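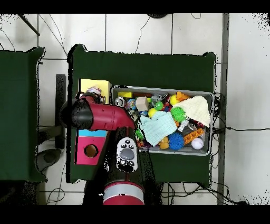
Stasix Cell Safety Card Set, 2097 edition

I wrote these cards for Farkura after one too many arguments over who was allowed to reach in while the arm was live (guilty, I used to do it too!). You get 2 laminated sets, one for the bench and one for the door. They cover speed limits, where people stand, who holds the stop button and how to log a fault.

Sorting toys out of a crowded bin sounds harmless, and that's exactly when folks get sloppy.
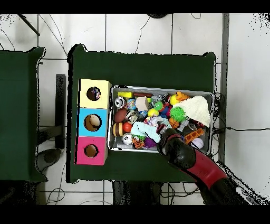
My own rule is on card four: hands stay off the table until the arm is parked and the operator says so out loud. Fotini Politis talked me into adding a page on cables too, and I'm glad she did.

Cards are wipe-clean and fit a standard binder. Item 1054, next batch ships 15th October. They don't replace your own risk assessment, so please do that first!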